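Gruren Hall load-in check, with my comments

I do this walk before every show, and for the Mornari reunion in March I'm writing it up properly, mostly so Darius Strazds stops ringing me at dinner.

1. Main power and distro: OK
Tagged and in date. The stage left feed runs behind the drape now, so please don't park road cases on it.

2. Cable runs: FIX BEFORE DOORS
Front of house multicore is fine. The keyboard world is a mess (three synths, a Leslie, and a power board hanging off another power board!). Ravindra has promised me a proper rack.

3. Drum riser: OK
Legs locked, skirt clipped. It had a wobble at rehearsal and Hafþór swapped one castor. I jumped on it myself and felt pretty silly, but it held.

4. Flown speakers: OK
Secondary steels on both sides. Motor paperwork is in the blue folder.

5. Haze and fluid: OK WITH COMMENT
Water-based only. Kolbrún sings lead on most of the second set and the oil stuff wrecks her throat, so if the rental crew turn up with anything else, send it back.

6. Noise: WATCH
Earplugs at both doors and the bar. Last time they played here the purple-lit guitar solo went for 8 minutes and I had ringing till breakfast. Great solo, mind you.
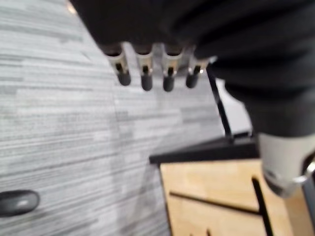
7. Exits and aisles: FIX BEFORE DOORS
Somebody has stacked the merch boxes across the rear exit again. Move them to the green room corridor, left-hand side. Capacity is 1,690 standing and I want every one of those people able to get out.

8. Stage edge: OK
Fresh white tape all the way along. Þórey likes to wander out there with her bass during the encore, and the old tape had gone grey.

9. First aid: OK
Kit restocked, ice in the bar freezer. Defib light is green.

Items 2 and 7 get another look from me at 4 pm, before soundcheck. Text me if you've sorted them sooner and I'll come down early.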